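12/08/2025
Evthorpe bench, bin and block stock

Continued from the Stollau page. Swapped the plastic tray for the big grey metal bin. The tray flexed under load and the blocks crept toward the middle of it. The bin is heavier and the floor stays flat. Cardboard down both sides of it on the tabletop, mainly to keep it from walking when someone leans on the bench.

Block stock from the Plolora order: weighed one full bag, 2392 g gross, 36 g for the bag itself. Red and dark green only. Edges are square enough, no burrs worth sanding. The reds vary a little in shade from face to face. Left as is.

Working set for now is three red and three dark green, put down by hand with no pattern. Long faces should not all end up parallel to a wall. At least one pair should be close enough to touch or nearly so, otherwise the layout is too easy and tells us little about spacing.

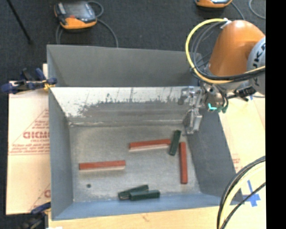
Bin condition: floor is scuffed, and the lower part of the back wall is worn bright with vertical scratches. Does not matter for fit. It does matter for glare – under the bench lamp the bright band washes out, and the dark green pieces read nearly black next to the grey. Moved the lamp back 46 cm and the difference was better but not gone. Considered matte paint on the inside walls. Holding off until the Fahmy sheet liner arrives, part no. 2081, which may cover the band anyway.

Side walls slope in toward the floor, so usable area is less than the rim suggests. Measure at the floor, not at the top. I had it wrong in the first sketch; corrected in pencil.

To do:
– wipe the floor of the bin, dark spot on the left side, check if it is a stain or a dent
– cut liner template from scrap cardboard
– second bag of blocks back on the shelf, label facing out
– repeat lamp test in December with the blinds down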